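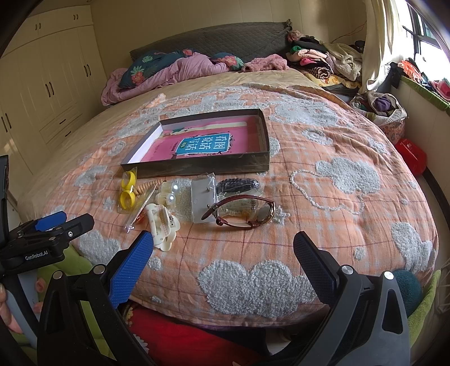
I'd been told the press officer at Bement House was strict about time, so I got there early, parked behind the stables, and ate a granola bar in the car like a nervous teenager. Two minutes before ten, she tapped on my window and asked if I wanted to come in out of the rain. So much for strict!

I've covered royal and titled families for a while now, mostly weddings and baby announcements, and I've always wanted to talk to the person who writes those tiny statements we all pull apart for days. She has done it for the Bement family for years, and she agreed to talk as long as I left her name out. "My mother knows what I do," she said. "That's plenty of people."

We sat in her office, a former pantry with one very small window, and I started with the thing readers always ask me. How long does it take to write a birth announcement?

"The last one was 31 words if you leave out the date, and it took us most of a week," she said. "You'd think it writes itself. Mother and baby are well, everybody is delighted. But then somebody's grandmother wants to be mentioned by her full title, and the other grandmother doesn't have a title, so how do you list them together?"

How did she list them together?

"Both grandmothers are thrilled. That was the whole sentence. I was very proud of it."

She laughs a lot, which I hadn't expected, and she talks fast. When the second Bement baby arrived in March, she said, the phones started before breakfast and she took calls in the hallway wearing one shoe. The family had wanted a quiet few hours first. They got until 7:40 in the morning, when a local radio station ran the news (she still doesn't know who called them).

"I was annoyed for about a minute," she told me. "Then the cards started coming. We had nearly 3000 of them. People knit things. People send recipes. One lady wrote four pages about her own kids and didn't mention the baby until the P.S., and I loved that letter."

Every card gets an answer, though most of the answers are printed. I asked whether the parents read any of them and she said yes, a boxful at a time, usually on a Sunday evening after the older one is in bed.

The older one is two, and according to her he took the news of a sibling with great calm. "He asked if it was staying," she said. "His dad said yes, it was staying, and he went back to his train."

I wanted to know about the photographs too. The Bements famously release only a couple of pictures a year, and there's always grumbling that it isn't enough. She didn't get defensive about it.

"I get the grumbling. People feel like they know these kids. But the parents decided early on that it would be two photos a year, and they take most of them themselves, out in the yard or on the back steps. They send me a bunch and I say which ones are sharp. That's my entire artistic contribution."

Have they ever changed their minds about one? "Once, the night before. There was a hospital bracelet you could read if you zoomed in. I called every paper myself and they all swapped it out. Every single one! I sent a lot of thank-you notes that week."

We got onto the christening next, and here she turned careful. She'd confirm that it will be at the chapel in Pridel, where the father was christened, and that it'll be small. She wouldn't confirm godparents, or whether the cousins are flying in. I tried asking what the cake would be. She looked at me for a while.

"Lemon," she said. "You can have lemon."

I asked if she ever gets tired of all the happiness, which sounds like a silly question, but you try writing "delighted" for a living. She said the happy statements are harder than the sad ones. With the sad ones, people forgive you for being plain. With a baby, everybody wants sparkle, and the parents are exhausted and just want it said and done.

"So I write it plain anyway," she said, "and I let the photo be cute."

Her phone had buzzed through the whole last part of our talk, and she finally turned it over and groaned. Somebody was asking about the cake. She walked me back to the car under a huge green umbrella and made me promise to send her the piece before it ran, only so she could check the spelling of Pridel.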